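Védís Oddsson has mapped soils in the Vondska watershed for 17 years. Her subject now is culverts, the pipes that carry streams under old logging roads.

"A pipe set too high stops fish completely," she said. "The water drops off the end, and young trout can't make the jump." 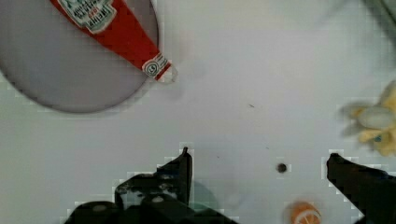 Oddsson and hydrologist Tài Võ surveyed the Dinsa road network on foot, logging slope, pipe width and outlet drop at each crossing.
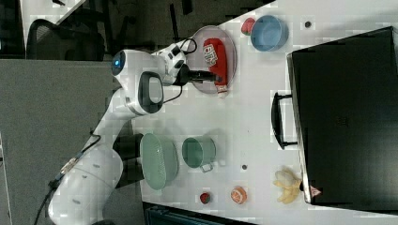
Page last changed: January, 4:10 p.m.

Võ ranks crossings by the length of stream behind them. The top site blocks about 700 meters of gravel bed – good spawning ground, he said.

"We replace that one with an open-bottom arch," Võ said. "The streambed stays natural." 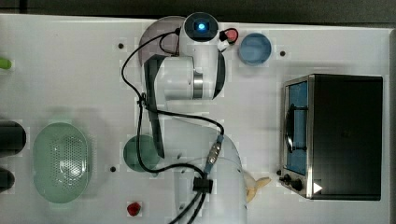 Oddsson wants the roads above it closed first. "Loose fill washes down every fall. It would bury the new bed."
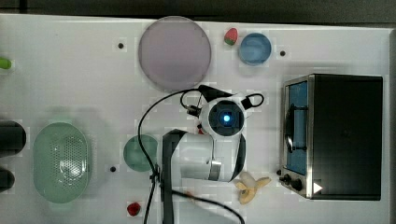

Last changed in January, 5:35 p.m.

Work in the channel is limited to low summer flow, Võ said.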